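Two Days at the Trorivstead Film Archive

I went up to Trorivstead for the open days at the film archive, which are held once a year and fill up fast.
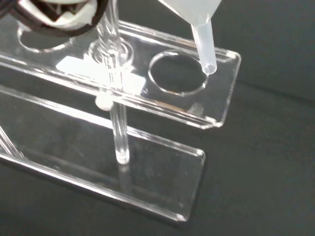

The archive occupies the old Verbeke shoe works, a long brick building behind the rail yard. Visitors check in at the loading dock, leave coats and bags in a locker, and get a paper wristband for one of the tour groups. Mine was led by Oriana Zapata, who has worked in film repair there for seven years.

The first stop was the cold store. We were allowed in for a few minutes at a time. The cans sit flat on steel shelving, with the title, reel number and gauge on a label facing out. Zapata told us the collection holds 2,938 titles, most of them features and shorts made outside the big studios. A good part came from regional distributors that went out of business and left their prints in rented storage.

Next was the repair room. Two people were at the benches, one replacing torn perforations on a 35mm reel and the other going through a 16mm print by hand, writing down every splice. Someone in our group asked how long a feature takes. The answer was that a clean one can be checked in a day and a bad one can take a month. We were shown a strip of badly shrunken film next to a healthy one, and the difference was easy to see even from the back of the group. The vinegar smell that people talk about was there too, though fainter than I expected.

Scanning was upstairs. The scanner itself was not running during our visit, but Anselmo Batista had before and after clips ready on a monitor. He spent most of his time on color. His point was that a faded print can't tell you what the original looked like, so they look for a second source before changing anything: another print, a lab note, or the cinematographer if he or she is still alive.

After lunch (sandwiches, coffee, a long line) came the screening I had made the trip for. Utari is a thriller directed by Renata Godoy, set almost entirely in a harbor customs office. It had a short run in a few cities and then dropped out of sight. The archive found the negative with one reel missing and filled the gap from a release print. You can tell when the print section starts. The grain gets heavier and the blacks go a little brown, but after a minute I stopped noticing. The restored version runs 131 minutes, longer than the one that played in theaters, and most of the added time is in the second half. The slow scenes with the night clerk are the best thing in it. The ending still feels rushed.

The screening room has 70 seats and every one was taken. Sound was good, a bit loud in the front rows. Marisol Pettigrew, who runs the programming, took questions afterward. She said a disc release is planned with the Plodik label but would not give a date. She also said the missing reel is still being looked for.

Day two was shorter. I sat in on a talk by Fengying Cui about film posters and lobby cards, then spent an hour in the reading room with a box of press kits. Pencils only, no pens. Copies can be ordered at the desk and are mailed out later.

Parking is free but the lot is small. The bus from the station stops across the street. Tickets for next year go on sale in July, and the repair room tour has to be booked separately from the screenings.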